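Kurham Hall Users' Group - minutes of the November meeting

Held in the small room, Sunday, 7 pm. 12 present.

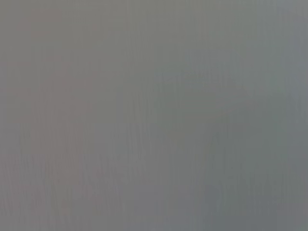
Item one was the color of the small room, carried over from the last meeting and the one before that. The Dirkau end of the table still wants a warm shade and the Ursu end still wants something cooler. It was put to the meeting that gray had been agreed in the spring. The reply was that gray can mean a good many things, going faintly pink on the left and faintly green on the right, and that both sides could therefore claim to have won. Neither side claimed it. Agreed to ask for one sample pot of each and to paint them on the back of the closet door, where arguments may be held standing up.

Item two, money. The balance stands at $1,421. The quote from Bondia for paint and labor is $600, not including the ceiling. A member asked what was wrong with the ceiling. The meeting looked at the ceiling for a while. Deferred.

Item three, chairs. They are to be stacked after use. This was also minuted in September, in capitals.

Item four, the closet. Everything on the floor of it to be claimed by the next meeting or taken to the Dirkau sale. The slow cooker has been claimed twice - the two parties will settle it between themselves and report back.

Any other business: the tea urn takes nearly an hour to boil. Whoever opens up is asked to switch it on before taking their coat off.

Meeting closed at 8:40. Tea was ready at 8:45.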